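グリネネ（Grinine）の作業台のルールを書き直しました。二本アームで、ケーブルを色別の箱に分ける作業のルールです。少し長くなりますが、続けて書きます。日本語の間違いがあったら、遠慮なく教えてください。

最初のルールは去年私が一人で書きました。紙で6枚ありました。丁寧に書いたつもりでしたが、作業中に6枚を読む人はいません。私も読みませんでした。新しい版は1枚です。

変えたことの一つ目。「片付け」の定義です。前の版には「ケーブルを正しい箱に入れること」とだけ書いてありました。では、箱のふちからケーブルの端が出ているときは、入っているのでしょうか。Kulsoomさんは「入っている」、私は「入っていない」と記録していました。同じ作業を見て、違う結果を書いていたのです。

新しい版では、こう書きました。「ケーブルの一部がふちの外に出ている場合は『部分』と記録する。成功にも失敗にも数えない。」三つの区分になって記録は少し面倒ですが、後で意見が分かれることは減りました。

二つ目。色の名前です。銅色に近いオレンジの線を、ある人は赤、ある人はオレンジ、ある人は銅と書きます。私の母語では、この色と赤をあまり厳しく分けません。ですから、これは私のせいでもあります。新しい版では色見本の紙を台の横に置いて、迷ったら見本の番号を書きます。

三つ目。二本のアームの間の距離です。ケーブルは硬い箱と違って、片方が引くと、もう片方の手元で形が変わります。腕同士がぶつからなくても、ケーブルを通して引っ張り合うことがあります。それで、両方の手先が同じケーブルに近いときは、速度を上限の43パーセントまでに下げることにしました。

なぜ43なのか、とDeepikaさんに聞かれました。低いほうから少しずつ上げて試して、見ている人が落ち着いて停止ボタンを押せた一番高い値が43でした。きれいな数字に直さないで、試したときの値をそのまま書いています。理由も横に書いてあります。数字だけのルールは、後の人が直してよいのかどうか分かりませんから。

作業台の様子です。箱は白、黒、黄の三つ。

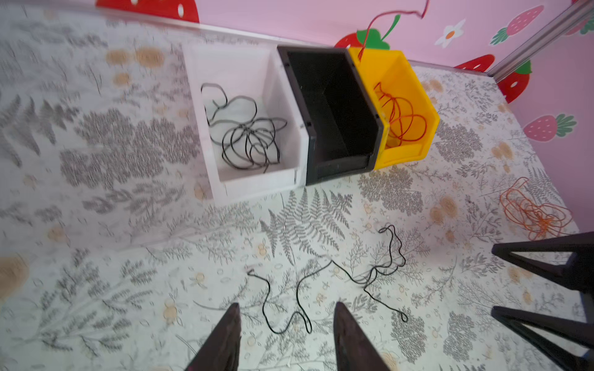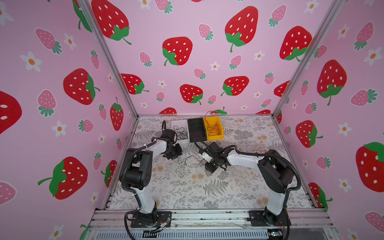

四つ目は、人の手のルールです。動作中は柵の内側に手を入れない。これは前からありました。でも「動作中」の意味が書いてありませんでした。アームが止まって見えても、次の命令を待っているだけのことがあります。待っている機械は、止まっている機械と見た目が同じです。

新しい版では「モーターの電源が入っている間は、すべて動作中とする」と書きました。ケーブルを並べ直すときは、必ず電源を切って、切った人が声に出して「切りました」と言います。返事があってから手を入れます。小さいアームだから大丈夫だと言う人もいますが、大きさでルールを変えると、大きいアームの前でも同じ癖が出ると思います。

五つ目。やり直しの回数です。ケーブルをつかむのに失敗したとき、前は何回でもやり直してよいことになっていました。これは記録をきれいに見せてしまいます。20回目でやっとつかんだ作業も、1回目でつかんだ作業も、紙の上では同じ「成功」でした。今はやり直しの回数も必ず書きます。

恥ずかしい話ですが、このルールを決めた後、私は前の記録を全部見直しました。128件です。回数が分からないものには「回数不明」と書き足しました。消したり、想像で埋めたりはしていません。Serleyへの報告にも、そのまま載せるつもりです。

六つ目は小さいことです。始める前のケーブルの置き方を、毎回変えます。人は無意識に、機械がつかみやすい形に置いてしまいます。私がそうでした。端を手前に、輪を小さく、箱の近くに。親切な置き方ですが、試験としては困ります。今は置く人と操作する人を別にして、置く人は操作する人に相談しません。

Kulsoomさんの提案で、絡まったケーブルも普通の条件として入れることになりました。私は最初、反対でした。絡まりは例外だと思っていたからです。でも、自分の机の引き出しを開けてみたら、まっすぐなケーブルは一本もありませんでした。賛成に変わりました。

書き方についても少し。「適切に」「十分に」「必要に応じて」という言葉を、新しい版から全部取りました。日本語の規則の文でよく見る言葉なので、私も真似をして使っていました。とても便利ですが、読む人によって意味が変わります。「十分に離す」は「手のひら一つ分離す」になりました。

もう一つ、主語を書くことにしました。「確認する」だけだと、誰が確認するのか分かりません。日本語が上手な人には分かるのかもしれませんが、私には分からないときがあります。「操作する人が確認する」と書けば、私にも、来月から来る新しい人にも分かります。Deepikaさんに文を直してもらったら、主語が多すぎて不自然だと笑われました。不自然なままにしました。

まだ決まっていないこともあります。箱の中でケーブルがきれいに巻いてある場合と、ただ入っている場合を、同じ成功にしてよいかどうか。Kulsoomさんは同じでよいと言います。私は、次に使う人のことを考えると、違う気がします。でも「きれいに巻いてある」をどう測るのか、まだ良い文が書けません。

Ekwuemeの方たちは、輪の数で決めていると聞きました。細い線ではできそうですが、太いケーブルではどうでしょうか。似た作業をしている方がいたら、どんな言葉で書いているか教えてください。そのままの文でなくても、考え方だけで助かります。

ルールの紙は、今週は台の横に貼って、気づいたことを鉛筆で書き込んでもらっています。もう「手のひらは誰の手のひらですか」と書いてありました。確かにそうです。センチで書き直します。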